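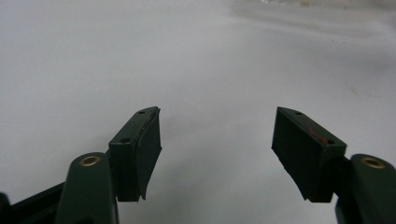 Bench 2, pale gray top, softly lit.

January, 7:40 am

Dye vat notes, madder batch 4. I came in early to check the overnight soak and I'm so pleased with it! The Girkwood roots (the old ones, from the sack by the door) gave a deep brick liquor after one night, much stronger than anything I got out of the Clornholm powder in the fall. Wool is the Skollside fleece, spun by Branislav, scoured twice and still a bit greasy at the tips.

Weighed out 200 g of yarn, dry. Alum mordant at 15 percent, no tartar this time. Raised it slowly over an hour and held it just under a simmer. Left it to cool in the pot.

Madder went in at half the weight of the yarn. I kept it at 157 F on the long thermometer, which is a little higher than Branislav likes, but the short one reads low and I think we've been dyeing too cool all along. It drifted up once while I was on the phone, so if the last skeins lean brown, blame me.

9:15 am

First skein out and it's a proper orange red! Rinsed in tap water and it lost hardly anything. Second skein I dipped in chalk water for 5 minutes and wow, the color jumped toward crimson right there in the bowl. I want to do the whole next batch this way. Our tap water is so soft that I should have tried chalk ages ago.

Third skein got a splash of iron. Plum brown, very handsome, slightly harsh to the hand. Less iron next time, and dissolve it fully first (there are specks near the tie).

11:30 am

Exhaust bath is still giving color. Put in the odds and ends of Čierny linen to see what happens. Pale peach so far, patchy where I folded it. Linen wasn't mordanted with tannin, so I'm not expecting much, but what a lovely peach.

To do: tag the skeins before they get mixed up, order more chalk, put one half of each sample in the south window and the other half in the drawer. Branislav, please don't tip out the bath, I want one more go at it after lunch.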